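Craft and Baking Helpers Wanted at Genden – Wednesday Afternoons from April

Do you love a busy table? Genden is looking for people to join our Wednesday sessions, where one lot bakes, another lot draws and glues, and everybody ends up with crumbs on their sleeves! We run in the back room at Jisa, up the ramp from the Gamura bus stop.

You'd be setting out tables, weighing flour, finding pens that still work and wiping everything down again at the end. No teaching background needed – if you can follow a cake recipe and you're happy chatting while you work, we'd really like to meet you. Sessions run from 1.30 to 4.30 and we ask for 9 weeks to begin with. Travel costs are paid, and lunch is on us.

The furniture is a proper mixture, and we're fond of it. 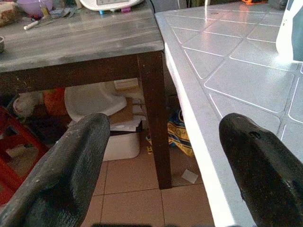 Helpers usually pick a table and stick with it for the afternoon, though you're welcome to swap between baking and crafts as the weeks go by. Please wear shoes you can stand in and bring an apron if you have one.

To apply, ring the Dumlao office on extension 146 or drop in any morning and ask for a form.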